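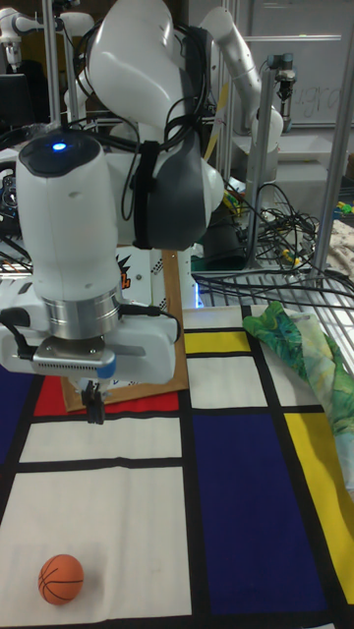
Printed Cloth for the Home, Session 4: Grids, Lines and Blocks of Colour

Handout for the Monday group. Tutor: Vasylyna Palamarchuk. Print room: Lev Demchenko.

Bring this sheet with you, along with your sketchbook, a metal ruler, and the paper repeat you cut in Session 3. If you missed Session 3, read the section on repeats below before you come and cut a plain square tile, 20 cm by 20 cm, from cartridge paper.

1. What the session covers

Up to now we have worked with loose motifs: leaves, spots, brush marks. These are forgiving. If a leaf lands two millimetres to the left, the eye does not pick it up. A grid is much less forgiving. Straight lines that run the full width of a cloth show every error in the drawing, the screen, the registration and the cloth itself. We do grids in week four so that you have had some practice at the table first.

By the end of the session you should have a line drawing for one repeat tile, a colour plan with no more than four colours, and a stencil or film for the line colour. The colour blocks are cut in Session 5.

2. Regular and irregular grids

A regular grid has the same spacing throughout. Gingham and windowpane check are the familiar ones. The repeat can be very small, sometimes a single square, and the cloth looks the same whichever part of it you cut. This is useful for napkins and aprons, where pieces come out of odd corners of the length.

An irregular grid has spacing that changes. Some rectangles are wide and some narrow, and a line may stop where it meets another line instead of carrying on to the edge. The cloth at the head of this handout is in this family: white rectangles, thick black lines between them, and blocks of red, yellow and dark blue. Designs like this come out of abstract painting of the early twentieth century and have been put on dresses, crockery, shop fronts and wrapping paper ever since.

A painting has four edges and is composed to fit inside them. A printed cloth has a repeat, and the composition has to meet itself on all sides. A balanced arrangement on one sheet of paper may turn into stripes or a staircase once it is tiled. You will only find this out by tiling it, so make at least nine photocopies and tape them together before you settle on anything.

3. Line weight

Line weight means the thickness of the drawn line. Decide it early, as it is awkward to change once the blocks have been planned around it.

Thin lines, under 3 mm, look crisp on paper and tend to look weak on cloth. They also break up where the weave is coarse. Medium lines, 4 to 8 mm, suit most tablecloths and cushion covers. Thick lines, 10 mm and over, read well from across a room and hide small faults in the colour blocks next to them. They use a good deal more ink and they make the cloth stiffer along the line.

You may use two weights in one design. If you do, make the difference obvious. A 6 mm line beside a 7 mm line looks like a mistake.

Draw lines as pairs of edges with the space between filled in. Do not draw a single line and hope to thicken it later. When you measure a rectangle, measure the white inside it, and write the line width separately. Half the muddles in last year's group came from people who measured to the middle of the line on one side and to the edge on the other.

4. How much white to leave

Beginners fill too many rectangles. Count the rectangles in your tile and start by colouring one in six. Tape the tiles together, pin them on the wall, and go and do something else for ten minutes. If the colour looks lost when you come back, add one more block. Add them singly.

Large white areas keep a table cloth usable. Plates and dishes bring their own colours, and a heavily patterned cloth fights with them. For curtains the case is different, as the cloth hangs in folds and a good part of the pattern is hidden at any one time. A curtain design can take more colour than looks right when it is lying flat.

White here means unprinted cloth. We do not print white. If your base cloth is natural linen, your white will be a pale straw colour, and yellow will be much less distinct against it. Test this with a scrap before you order a length.

5. Choosing colours

Red, yellow and blue with black is a good first palette and we will use it for the class exercise. Each of the three is easy to tell from the others at a distance, and the black line keeps them from touching.

Yellow is the lightest and needs the most area if you want it to hold its place. Red draws the eye first. A small red block near a seam will pull attention to the seam. Dark blue sits close to black in value, so a dark blue block with thick black lines round it can look like one heavy lump. Either keep the blue blocks large or lighten the blue a step.

Mix colours by weight and write the weights down. The class scales read to one gram. Put a dab of each mix on a strip of the real cloth, let it dry, heat-fix it, and staple the strip to your recipe card. Judge the colour from the strip and never from the pot.

If you want a palette of your own, pick one light, one mid and one dark colour, plus the line colour. The line colour does not have to be black. Deep green and dark brown both work. Grey is harder, since it tends to look like faded black.

6. Repeats

The simplest repeat is the block repeat, where each tile sits directly beside and below the last. For a half-drop, each column moves down by half the height of the tile. Half-drops are good at hiding the edges of a tile in floral work. In a grid they cause trouble, as every horizontal line has to meet a line half a tile further down. It can be done, but leave it for a later project.

To check a block repeat:

Mark every point where a line leaves the right edge of the tile. Measure each one from the top corner.

Mark the same points on the left edge. The two lists must match to the millimetre.

Do the same for top and bottom, measuring from the left corner.

If a coloured block runs off one edge, its other part must come in at the opposite edge, in the same colour.

Cut your tile through the middle both ways, swap the four quarters, and look at the new centre. Any jump in a line will be plain.

7. Worked example: the Sturitz cloth

The Sturitz cloth is our house sample, drawn for this course and kept in the plan chest as pattern 136. The finished cloth is 2000 mm long. The tile is 500 mm square, so four tiles fit the length exactly before hems. Lines are 10 mm throughout.

Across the top edge of the tile the white spaces are 78, 152, 60 and 170 mm. That comes to 460 mm. There are four lines of 10 mm, making 40 mm, and the total is 500 mm. Do this sum for every row and every column before you cut anything. If the sum is out by even a few millimetres, the error is repeated with each tile and will be four times as large by the end of the cloth.

Hems take 25 mm at each end, folded under. On the Sturitz cloth this meant that the first and last lines came too close to the fold. Lev extended the white by 25 mm at each end so that the hem takes plain cloth and the pattern stays whole. You should plan for the same thing.

8. Order of printing

Print light colours first, then dark, then the line. The line goes last so that it can cover the edges of the blocks. Let each block run 2 mm under the line on every side. This overlap is called trapping. Without it you will get slivers of bare cloth between block and line wherever the screen has moved.

Pin or gum the cloth down square to the table. Check it by the weave and ignore the selvedge, which is often pulled out of true. Wash and iron all cloth beforehand. Cotton can shrink by several per cent in the first wash, and it rarely shrinks the same amount both ways.

9. Before next week

Finish the line drawing and check the sums. Take nine copies and tape them up. Choose where your colours go and mark them in pencil with R, Y or B.

Base cloth is the Jondura cotton, stock number 2479, from the cupboard by the sink. Sign for what you take. The Hrynyshyn linen is for second-year students only.

Reading: the chapter on checks and plaids in the course folder. Skip the part on woven tartans, which we come back to in February.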